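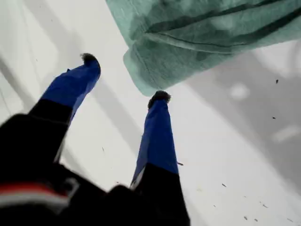

3.2 Collecting the demonstrations

Demonstrations were given in two ways. In the first, the operator held the arm by the wrist and moved it through the task by hand, with gravity compensation switched on. In the second, the operator sat at the Erkivetti console and drove the arm by remote control, watching the wrist view on a screen. Both used the same two-fingered gripper and the same controller, so that the recordings could be pooled without resampling.

The task was the first grasp of a fold: bring the fingers to the edge of a garment lying on a white surface, close on the cloth and lift. We chose garments over stiff objects because a small error in approach height changes the outcome. A fingertip that arrives too high closes on air, and one that arrives too low presses on the table and pushes the cloth away.

The fingers were wrapped in blue tape, with the tips left free. The colour was picked so that the fingers could be told apart from the cloth by a simple threshold, and it was kept for all sessions. Worn tape was replaced between sessions but never within one.

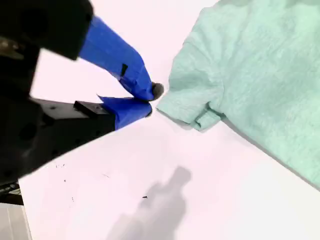 The approach was recorded as a separate phase from the closing of the fingers. Operators were asked to pause briefly before contact — the pause gives a clean point at which to cut the recording — and then to close in a single movement. Recordings with a second attempt at the grasp were kept but marked, and were left out of the training set used in Section 4.

Three operators took part: Barredo, Paredes and Amoah. Each gave 65 demonstrations by hand before moving to the console. Of the full set, 37 were discarded because the force signal had dropped out.

Figure 2. The gripper close to the sleeve of a mint-green garment. Both fingers are covered in blue tape.

Hand guiding gave smoother paths near the cloth, but the operator's own arm sometimes entered the side view. Remote control kept the view clear at the cost of slower approaches and more small corrections in height. We did not filter these corrections out — the policy has to make them too.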